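Sanción arrastrada de copa y partido de liga aplazado

Kenza Younis
Llevo las fichas de un equipo de categoría regional, el Menico, y tengo una duda con el cómputo de una sanción. Un jugador vio dos amarillas en la eliminatoria de copa contra el Masri, en marzo. La resolución habla de 2 partidos de suspensión, sin más detalle. Entre medias teníamos jornada de liga contra el Narisham, pero se aplazó por el estado del campo. ¿La jornada aplazada cuenta como cumplida? ¿Y los partidos se cumplen en copa, en liga o en lo primero que venga? El reglamento que nos mandaron tiene 68 páginas y el artículo remite a otro que no encuentro.

Hazem Ouali
Lo aplazado no cuenta. A nosotros nos quitaron tres puntos por eso mismo hace dos temporadas. No lo alinees y listo.

Stavros Lazarević
Son dos cuestiones distintas y conviene separarlas.

Primero, el aplazamiento. En la mayoría de los reglamentos regionales la suspensión se cumple en partidos efectivamente disputados, por el orden en que se celebran y no por el número de jornada. Si el encuentro contra el Narisham no se jugó, no descuenta. Cuando se juegue, descontará si la sanción sigue viva en esa fecha.

Segundo, la competición. Lo habitual es que la expulsión por doble amarilla se cumpla en la misma competición, mientras que la roja directa puede extenderse a cualquiera. Hay federaciones que no hacen esa distinción - por eso importa el texto literal de la resolución. Busca la expresión "partidos oficiales" o "partidos de la misma competición". Si no aparece ninguna, pide aclaración por escrito al comité antes de presentar la alineación.
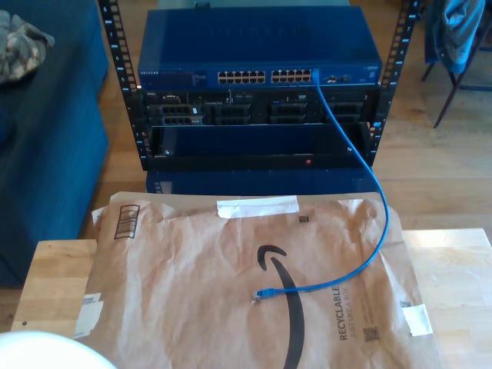 Un matiz sobre los plazos: el recurso se cuenta desde la notificación y no desde el partido. Guarda el correo con la hora de entrada. Y revisa la eliminatoria: si habéis quedado fuera de la copa, el resto pendiente suele pasar a la edición siguiente o a la liga, según el caso.

Fadwa Abou Zeid
De acuerdo con Stavros. Añado que el acta del partido aplazado debe constar como "no celebrado". Si figura como "suspendido" con minutos jugados, el cómputo cambia y hay que preguntar.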